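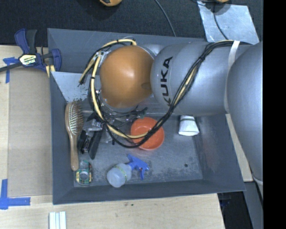

KUKA arm reaching into the grey pick bin, bin clamped at the corner

Bin picking cell: what counts as good practice for cables, bin fixing and people nearby?

Asked November 5, 2023 in Robots and Automation

We run a small mixed-item picking cell at Bredlow. The arm picks household bits out of one bin: a hairbrush, a bowl, a cup, a spray bottle, small packs, that kind of thing. The bin sits on a wooden table and is held with an IRWIN bar clamp at the corner. Cables run along the outside of the arm with ties and a white strap.

We have an internal audit in January and I have been asked to write the rules for the cell. Three things I can't find a straight answer on.

1. Is a bar clamp acceptable for holding the bin, or does it need to be bolted?
2. Is there a rule on how much slack the cables can have near the gripper? Ours loop out past the wrist cover.
3. If someone only reaches in to rearrange the items between runs, is pausing the program enough?

We use the Rusa guarding kit (fence panels and one interlocked gate), if that matters. The person who set it up has left and the folder is thin.

Answer 1 (accepted, 23 votes)

Take question 3 first. No. A program pause is not a safe state for reaching in. Start with ISO 10218-1 and 10218-2 and your own risk assessment. Going through the gate should trip the protective stop, and closing the gate should not restart anything by itself. Restart has to be a separate, deliberate action from outside the fence, from a spot where you can see the whole cell. If hands go in often, look at moving the rearranging job outside: swap the whole bin, or fit a slide.

If someone has to be inside with the arm live for teaching, that is reduced speed, 250 mm/s at most, with the enabling device in their own hand.

Bin fixing: I don't know of any clause that says bolts. What matters is whether the bin can shift or tip when the gripper pushes on a wall or the floor of it. A clamp can work loose, so for anything permanent I'd use locating blocks plus a positive fixing, and keep clamps for trials. If you keep the clamp, put it on the start-of-shift check and make sure the handle is outside the arm's path. Check the table is fixed down too – people forget the table.

Cables: there is no number for slack that I'm aware of. Jog each wrist axis to both ends of its working range at low speed and watch the loop. It should not go tight, rub on the bin rim or hang lower than the fingers. Then write down where each tie goes and take a photo of it for the folder. We inspect ours every 500 hours of running and replace any tie that has gone brittle. That interval is ours, not from a standard.

Answer 2 (4 votes)

Agree with the above. I'd add the gripper. Your assessment needs to say what happens to the part in the fingers when power or air drops. For a cup it's no drama, for a full spray bottle you might care.

We also limit axis travel in the safety controller so the arm can't swing beyond the table. Ours is set at 90 degrees either side on axis 1. Yours will depend on the layout.

Answer 3 (0 votes)

we had the same on our Maldonado line and just used two clamps, never had a problem. auditor didnt look at it

Comment on answer 3: Not looked at isn't the same as passed. Please don't put that in a written rule.

Comment from asker: Thanks. Gate reset is moving outside the fence and I've ordered locating blocks from Jilto. Still working on the cable sheet.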